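Cloth on the table: household linen and what we can learn from it
Speaker notes, local history evening, 15 Oct 2025
Declan Hegarty

Running time 40 minutes plus questions. Slides 1 and 2 are up while people find seats. Leave the lights on until slide 3.

Opening. Thank Úna Daly for the loan of the account books. Say that the talk is about ordinary cloth, the kind that got used until it fell apart. Church linen and christening gowns are a different talk.

Slides 1 and 2: striped towel on blue cloth
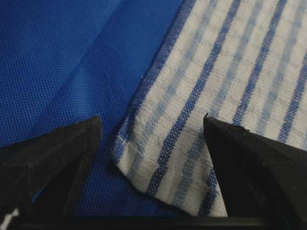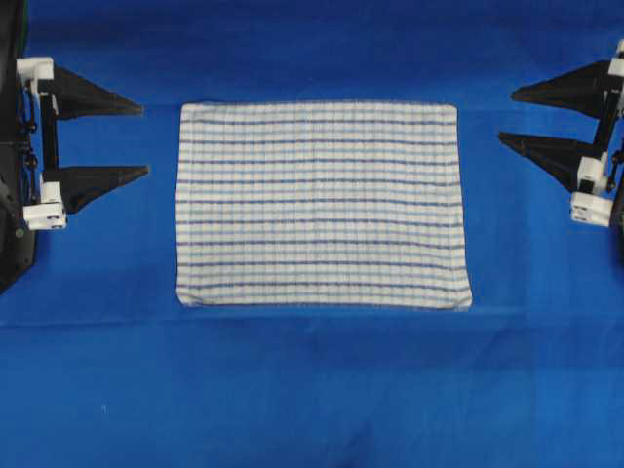 Slide 3: Why so little survives

Good table linen was put away and passed on. Kitchen cloth went the other way. A towel that was too thin for drying plates was cut down for cleaning, then for lamp rags, then sold to the rag man or burned. Most of what I know comes from paper: shop ledgers, wash lists, a few wills and one very long quarrel over a bill.

Pause on the ledger page. Read out the third line. The spelling of "towlling" is the clerk's own.

The Daly books cover one draper's shop over three generations. There are 21 volumes. Two have water damage and I have not tried to open the worse one. Úna has the family letters as well, but they are hardly about the shop at all, so I have left them out tonight.

Slide 4: Where the cloth came from

Show the map. Pelmont is at the top, with the river below it. The mill there wove linen and later a linen and cotton mixture, which the shop called union. Point out the bleaching green on the south side, now the car park behind the health centre. People usually want to talk about the car park. Take one comment and move on.

The mill sold cloth in the piece, meaning one long length with the towels marked out along it. The shop cut them and the buyer hemmed them at home. A hemmed towel cost more, and in the early books hardly any are sold. By volume 12 it is the other way about.

In its best year the mill employed over 80 people. That figure is from the wages book and leaves out the women who hemmed at home and were paid by the dozen through the shop. Their names are in the back of the Daly books, upside down, starting from the last page. I missed them completely the first time I went through.

Slide 5: Stripes and checks

Coloured thread cost more than plain, so a plain cloth with a few coloured lines was a cheap way of making something look finished. Lines running one way are easy for the weaver. For a check you need colour in the warp as well, set up before any weaving starts, and a mistake there runs the whole length of the piece.

Stripes also did a job. Many houses kept one pattern for glass, another for knives and another for hands. Big houses wrote it down. In small houses it was simply known, and you got shouted at if you picked up the wrong one. Ask the room whether anyone grew up with this. Allow three or four answers.

Blue comes up in the books more than red. Red was said to run in the wash. The shop had complaints about it, and there is a note beside one entry: "returned, pink".

Slide 6: The Dretel order

This is the quarrel over the bill. Take it slowly, as it is easy to lose people.

The Dretel was the hotel by the station. It ordered 3,000 glass cloths, to be delivered before the summer season. The shop passed the order to Pelmont. The mill delivered 1,606 and then stopped, saying that the price of yarn had gone up and it would weave no more at the old rate. The hotel would not pay for part of an order. The shop had already paid the mill.

Letters went back and forth for two years. Read the short one from the hotel manager, the one that ends "I remain dry-handed". Then the reply. Leave out the solicitor's letter unless we are running early.

In the end the hotel kept the cloths and paid two thirds. The shop never took a hotel order again. For years afterwards odd glass cloths with the Dretel name woven along the edge turn up in the ledger as seconds, sold at half price, so somebody had held some back. I can't say who.

Slide 7: Washing

Wash day took more out of linen than use did. Go through the order: soak overnight, boil, rub, rinse, blue, wring, dry, iron. Explain bluing, as younger people won't have met it. A small amount of blue in the last rinse made yellowed white cloth look white again. The shop sold it under the name Idau, in paper packets, and I have the wrapper here. Pass it round in its sleeve and ask for it back.

Slide 8: Looking at your own

If people have old towels at home, suggest these checks.

Hold it up to a window. Worn places show as thin patches, often in the middle.

Look at the hems. Hand stitching wanders a little. Two hems that don't match may mean the cloth was cut down from something longer.

Look in the corners for initials or a number in red thread. The number is usually the cloth's place in a set.

Don't bleach it. Fold it along a different line each time you put it away.

Slide 9: Questions and thanks

The books can be seen by arrangement with Úna. Her sheet is by the door. The next talk is on shop signs and will be in the small room, as the hall is booked.

Collect the Idau wrapper.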